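Teaching by demonstration

Teaching by demonstration is a way of getting a robot to do a job by showing it the job, usually many times over, instead of writing out each motion in code. The person doing the showing is commonly called the demonstrator or operator, and one complete run through the task, from first movement to last, is called an episode.

Two main methods are in use. In hand guiding, the oldest and in many ways the friendliest, the operator takes hold of the arm itself and leads it along, much as a parent might guide a child's hand around the letters of the alphabet. In remote control, or teleoperation, the operator moves a separate device, often a smaller copy of the arm, and the working arm follows. Hand guiding needs little equipment but puts the operator's own hands in the camera's view, and it becomes awkward with 2 arms, as anyone who has tried to lead both at once will gladly tell you.

History

Early paint-spraying machines were taught by hand and simply played the motion back. Later systems, among them the Oner controller and the teaching rig built at the Zieliński workshop in Bretinton, recorded camera pictures along with joint positions, so that a program could learn to adjust when things were not quite where they had been before.

Household tasks

Clearing and stacking dishes has long been a favorite exercise, and a good one, for plates are thin at the rim, easy to nudge and rather unforgiving of a clumsy grip. The Pundadton collection, begun in October, holds 769 episodes of tabletop work, each lasting roughly 40 seconds.

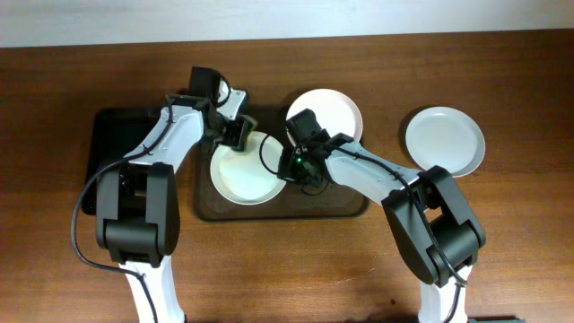 Operators new to remote control tend to hurry, and most guides suggest 30 minutes of free practice before anything is recorded. Slow, steady movements are easier to learn from, though a few gentle corrections are worth keeping, as they show the robot how to recover from a small mistake. Plates are usually moved to new starting places between episodes.

See also: Hand guiding; Teleoperation; Two-armed robots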